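# The marker table at Clusgate: questions we get asked

Welcome, and thank you for reading before you start! The marker table is the pale one with the tissues, the pen cup and the little green plate, and most of what people want to know about it is set down here, in no very strict order.
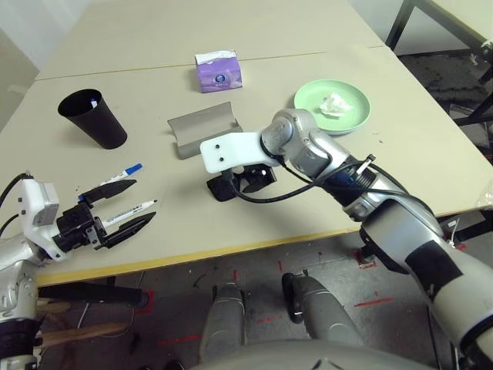 ## Where do the markers go when I've finished?

Into the black cup, please, the one that's wider at the top than at the bottom. Put them in with the cap end up, so the next person can see the colour without pulling out every pen in turn. I know it's tempting to leave them lying on the table if you're only popping out for a cup of tea (I do it myself, and Lorna Crichton has told me off for it more than once), but markers roll, and the ones that roll under the radiator tend to stay there until April.

## Can I use any of them?

Any that live in the cup, yes. If you've brought your own and you're fond of them, put a dab of nail varnish or a twist of tape on the barrel. Ehsan Esfahani lost a very nice drawing pen to the general supply last winter, and although we did find it again, the nib was never the same.

## A marker has gone faint. Should I bin it?

Not straight away. Check that the cap was clicked on properly, then lay the marker flat overnight with the cap on and try it again in the morning on scrap paper. A surprising number come back. If it's still scratchy after that, it has had a good life and can go in the bag for old pens by the door. Please don't put it back in the cup for somebody else to discover halfway through a poster!

## What is the green plate for?

The plate is for used tissues and nothing else. We started with a bowl, which people took for a snack bowl, and there was an unhappy business with some raisins, so now it's a plate. Drop your crumpled tissue on it while you work and tip the lot into the bin before you go home. It needs a quick wash with warm soapy water at the end of the day, and it dries perfectly well standing on the draining board.

## Are the tissues for noses or for ink?

Both, within reason. The purple box is there for blotting, for wiping a smudge off the tabletop, and for anybody with a cold. If you have pulled one out and only used a corner, do finish it off before you take a fresh one. Spare boxes are in the tall cupboard, second shelf, behind the envelopes. When you open the last of the spares, write "tissues" on the shopping list, and Isla Kerr will pick some up on her way past Preltstead.

## How do I get marker off the tabletop?

It depends how quickly you catch it. Fresh water-based ink comes away with a damp tissue and hardly any rubbing. If it has had time to settle, use a soft cloth with a drop of washing-up liquid, wiping from the outside of the mark towards the middle so you don't spread it about. Permanent ink is more stubborn. Keir Rankin swears by a little surgical spirit on cotton wool, tried first somewhere it won't show, with the window open and a rinse afterwards. Please keep the green scouring pads well away from it. They take the ink off beautifully and leave a dull patch that you'll see from the doorway every time the sun's out.

## Why does my pen jump in the middle of a long line?

You've found the join! The top is made up of two sections set end to end, and there's a faint seam where they meet. For ordinary writing you may not notice it, but a long ruled line on thin paper will show a wobble. Shift your sheet so that it sits wholly on one section, or slide a bit of stiff card underneath. Crumbs and rubber shavings like to settle in there as well, and an old soft toothbrush shifts them.

## May I eat or drink at the table?

Drinks with a lid are fine. Food is better on the windowsill, where there's a nice view of the bus turning round. One small plea about mugs: don't put yours next to the pen cup. Ruairi Morrison once dipped a blue marker in his coffee while he was thinking about something else, and he drank from it too.

## I found something on the table and don't know whose it is.

Leave it where it is for the rest of that session, in case its owner is only in the next room. After that, put it in the shoebox marked "Jelilico" (it's the name of the shop the shoes came from, so don't read anything into it). We keep things in the box for 30 days and then pass on whatever's useful.

## How much tidying is expected of me?

Honest answer: 5 minutes, and usually less. Gather the markers and check the caps. Empty the plate. Wipe the top, including along the yellow edge at the front, where sleeves seem to leave a grubby line. Put the tissue box back towards the middle so people on either side can reach it, and push your chair in.

## Who do I tell if something is running low?

There's a notebook on a string beside the light switch. Write down what's needed and how many, and add your initials in case we can't read the rest. Isla looks at it before she does the shopping. Black markers always go first, then blue, and we have enough orange to last us for years, so do feel free to draw something orange.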